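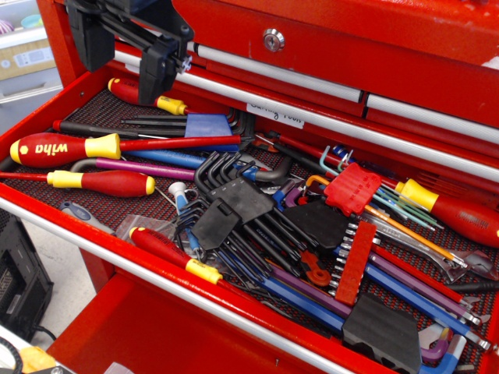
A drawer of hand tools, with its handwritten paper label.

News > Neighborhood > Spring 2025

Filed under: Lending & Sharing

Eighteen months of lending tools in Limbridge

By Delali Owusu

When I moved to Limbridge I owned one hammer and a kettle. The first winter the kitchen shelf came down, and I bought a drill for it. I used this drill for four minutes. After that it stayed under my bed for two years, and each time I cleaned the floor I was a little angry with it. I think many of you have the same drill under your bed.

So I was glad when Naomi Muriithi put a note on the board at the laundry on Gbeho Street asking who would like to share tools with the neighbors. She had six answers in the first week. The lending room opened the next August, in the old ticket office behind the bus stop, and I have worked there on Saturday mornings from the beginning. The editor asked me to write how it is going, and what we need from you this spring.

At the moment we have 90 members. A membership costs 18 dollars a year, and you can borrow up to four things at one time, for one week. If you need longer, you call or write before the week ends and we nearly always say yes. We do not take a deposit for hand tools. For the larger things, which means the tile cutter, the floor sander, the long ladder and the two pressure washers, we ask for 70 dollars and you receive it back on the same day you return the item.

The most borrowed item is the carpet cleaner. I did not expect it. In my mind people would come for saws and drills, and they do come for drills, but the carpet cleaner is reserved every weekend until the middle of May. It is a Trutent, the older model with the gray tank, and it was given to us by Flora Forsyth when she changed all her floors to wood. Please empty the tank before you bring it back. Please also empty the second tank, the small one underneath, which many people do not know is there. I have learned about the small tank in a way I do not wish to describe.

After the carpet cleaner come the drills, the hedge trimmer, and the folding tables. The tables were not planned either. Ohemaa Amissah asked if she could leave three of them with us because she had no space in the garage, and she wrote in the notebook that anyone may use them. They have now been to two weddings and a baptism. One came back with a burn in the shape of a pot, and the family paid for it without being asked, which I thought was very decent.

There are also things that almost no one takes. We own a machine for making pasta, a pipe bender, and a very fine Zeller book press. I am a little sad for the book press. If you have a project with old books or with pressed flowers, come and see it.

About sorting and labels

In the first months we put every tool in the place where there was room. This was a mistake. A member would come for a file and we would search in three boxes and find it in the fourth, and on a busy Saturday the line went out of the door. Kwadwo Agyeman, who has repaired boats for most of his life, told us to put a name on each drawer and to write it by hand, large, so that we would not wait for somebody to bring a label printer. We are still waiting for the printer, so he was right.

His second advice was that the name should say what the tool does, and not what it is called in the store. Our members come from many places, and we do not all use the same word for the same thing. I still say "spanner" and I am corrected every time. But if a drawer says that the tools in it are for cutting, or for measuring, or for holding something still, then everyone can find the right one and can put it back also. I tried the same method at home in the kitchen, and my son now returns the peeler to its place, at least on some days.

If you would like to do this in your own garage, start small. Take one drawer, put everything on an old sheet, and ask of each thing when you last had it in your hand. The double ones you can bring to us. We will accept hand tools in any condition if the metal is not broken. Rust is no problem, we have vinegar and we have patience. We cannot accept chainsaws, anything with gasoline inside, or electric tools with a repaired cord.

What we need this spring

A second wheelbarrow is the first on the list. In April and May the one we have goes out on Saturday and comes back the next Saturday, and five families are waiting for it. We would also be thankful for garden forks, a good bow saw, work gloves in small sizes, and extension cords of the heavy kind.

We need hands too. The Thursday evening hours are covered by Naomi alone, and she would like to have a Thursday at home sometimes. You do not have to know tools. You must be able to write in the notebook clearly, so that the next person can read it, and to say "this is late" to a neighbor in a friendly voice. I could not do the second part when I started. It becomes easier.

There is an open evening on Wednesday, March 26, 2025, from six until eight. Kwadwo will show how to sharpen garden shears and kitchen knives, and you may bring two blades of your own – please wrap them in a towel for the walk. Ohemaa is bringing rice and stew. You can join or renew the same evening, by cash or by card. The door on the bus stop side is stuck again, so come in from Gbeho Street, where the step is a bit high.

Regular hours stay the same until summer: Thursday from five to seven, Saturday from nine to noon. If you have a thing of ours that is late, bring it to the open evening and we will say only thank you. I am thinking in particular of the long level, which went out before Christmas and which I would like very much to see again.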